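November, late, should be asleep. Pour task again all day with Benjie. New idea is to weight the grasp part of the demos less and the tilt part more, bc the old policy always got the handle fine and then dumped everything. 37 demos, 12 trials per setting, kettle and red cup on the white table. 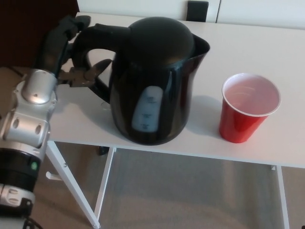
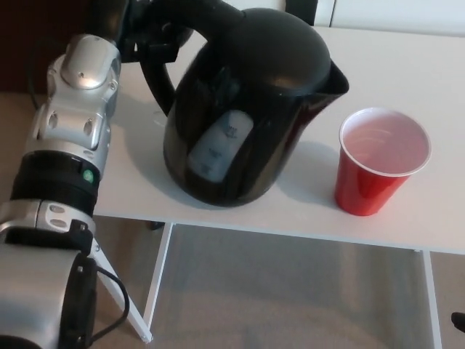
Old weights 2 good pours out of 12. New ones 9!! Mylene says dont get excited, its one kettle and one cup, run it with the Cledgate jug first. Fair. Also I still stop the tilt by hand-set threshold and teh paper will need somthing better than that. Rodel wants the 900 step runs redone with a new seed, so thats tomorrow gone. Forgot lunch. Call Remedios back about the Undcombe poster, and charge the laptop.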